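Notebooks > Musley bench > Table clearing
6 min read

2025-05-21

Picking up from the last entry. The clearing task is still the one where you sit at the remote station and sort packing waste off a table, both arms, with the head view only. Plan for the session was 15 good episodes. Got 15, but it took most of the day and I threw out more than I kept in the first hour.

Setup as before: leader arms at the station, head camera feed on the monitor, foot pedal to start and stop a recording. I put the pedal on the left this time. With it on the right I kept leaning when I pressed it and the lean went into the right leader arm, so every episode started with a small dip of the right gripper. You can find that dip in all the March data if you look. It doesn't matter for playback but a policy will learn it, and Stiltard did learn it.

Control loop at 100 Hz, no dropped packets that I noticed. Joint offsets checked before starting. Left wrist was off by 2 degrees, re-zeroed, fine after.

Order of work I settled on:
- loose paper first, right arm
- then anything bagged or soft, whichever arm is closer
- then hard plastic pieces
- pulp trays last, both arms

I tried trays first in the early episodes. It's how I would do it with my own hands, since they take up the most room. Over the link it goes badly. The tray comes up at one side, whatever is in it slides, and then you spend the rest of the episode chasing scraps. Trays last means they can also serve as somewhere to put small stuff on the way.

Soft things are slow. A crumpled bag looks the same on the monitor whether you have hold of it or are just pressing on top of it. What works for me is to close, lift a couple of centimeters, stop, look, and only then move. That pause shows up in the recordings. I have been going back and forth on whether to trim it. For now I leave it in, because the person driving needs it for a reason and maybe the policy does too.

White on white is the other trouble. Paper, tissue and foam on pale wood all wash together on the monitor. I turned the exposure down one step and that helped with the edges, but the inside of the carton went almost black. Left it one step down.

The starting pile gets remade for each episode. Rule is still: at least one carton on its side, two pulp trays, a mix of paper, film and hard plastic, and one fabric item. Don't arrange it neatly. When I arrange it neatly I always leave a clear lane for the gripper without meaning to, and then the demos are too easy.

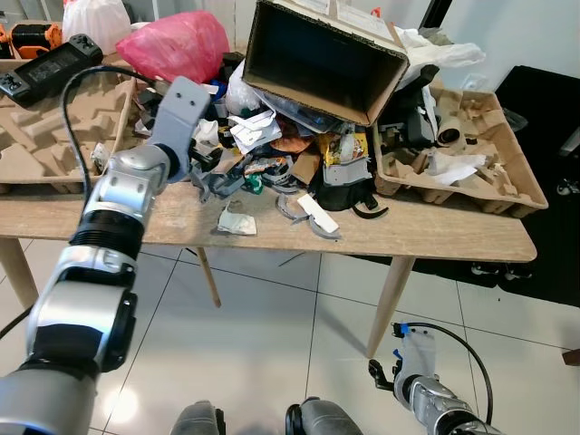 Farhad Bagheri read the draft of this entry and thinks the order should not be fixed at all. If every demo goes paper, bags, plastic, trays, he says, the policy will wait for paper that isn't there and stall. He would rather have each driver clear whatever is nearest and accept messier episodes. He also asked that we stop calling an episode bad only because something got dropped, provided the driver goes back and picks it up again.

I agree on the drops. I went through the rejects again with that in mind and three of them come back in, tagged "recovery" so they can be left out if they hurt. On the order I'm less sure. With nearest-first, my own choices change from one episode to the next and I can't say afterward why I went left or right. But the stall is real; Stiltard did it twice on the test runs, hovering over bare wood. So the next batch will be split, half in my order and half nearest-first, same piles for both as far as we can manage.

Things to fix before then:

1. Cable on the left arm. The loop behind the gripper gets close to the table when I reach across. Needs a longer run and a clip farther up the arm.
2. Handoffs. I pass things from left to right far too high, up where the head view shows mostly forearm. Practice doing it low over the table.
3. The curved plastic strips. They roll when the fingers touch one end. Coming in from above at the middle is better. Got that right in the last four episodes, not before.
4. Recording tool asks for a task label after each episode and forgets the last one typed. Heydari branch is supposed to fix this. Not merged.
5. Keep the controller and anything else that isn't waste out of reach of the arms, or agree that it is part of the task. At the moment drivers treat it differently. I vote for making it part of the task: leave it where it is, work past it.

Storage: the upload to Purau stopped once at 128 files and had to be restarted by hand. Checksums match after the restart. Local copies stay until the split batch is done.

Time per episode was around seven minutes by the end. The first ones were much longer, mostly me hunting for the foam. My wrists were sore by the afternoon, so next time swap drivers at the halfway point. Also raise the chair. The leader arms are set for someone taller and I was holding my elbows up the whole time.

Station left powered down, leader arms parked, pedal still on the left.

We use cookies to remember your login and page settings. Accept / Manage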